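Will a robot do your mopping by Christmas? Don't sell the bucket

Sunday, August 24, 2025

Every few months a reader forwards us a video of a robot doing the housework and asks whether it's time to stop hiring cleaners. The latest one doing the rounds comes from Grurkis, and it's a good bit of film. A machine wipes a bench, puts a cup away and rolls off to music. It runs for 50 seconds and it has 13 cuts in it. I went through it twice to be sure.

I'm not against any of this. I've got a crook knee and I'd hand over the floors tomorrow. But I've sat through enough demonstrations to have a few questions ready, and the first is always what happened between the cuts.

Take mopping, which most of us learned before we could drive. The disc-shaped vacuums have been damp-wiping floors for years, and on an open stretch of tile they do a fair job. Somebody still fills the tank, empties the tank, rinses the pad and picks up the chairs. What's left over is the part people would pay to be rid of, and it's the part a machine with an arm is meant to take on.

So think about what that arm has to do. It has to find the bucket and work out that the thin handle is the bit to grab. It has to lift the thing without tipping it, when the weight is slopping from side to side. Then there's the mop head, which has no fixed shape at all and never hangs the same way twice. Wringing it takes a push in the right direction and a feel for when to stop.

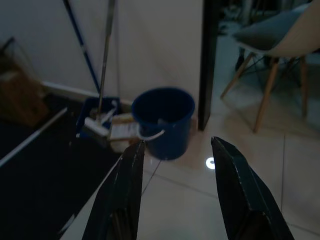 Lindqvist, to its credit, has published numbers for a similar set of chores. Its best system finished 6 jobs in every 13 without a person stepping in, and that was in a room set up for the purpose. My own kitchen was not set up for the purpose. Clostberg says its figures are better but wants a signed agreement before it'll show them, so I can't tell you what they are.

The shop floor is a bit further along, as you'd expect. Fallesero has a machine that scrubs its warehouse aisles at night and it logged 351 hours with it by the end of March. The aisles are wide and straight and they don't move. Staff still do the corners by hand, along with the washrooms and the lunchroom - the places where the mess is.

If one of these firms wants to change my mind, the test is simple enough. One floor, one bucket, one camera left running from start to finish, and no music. I'll bring the mud.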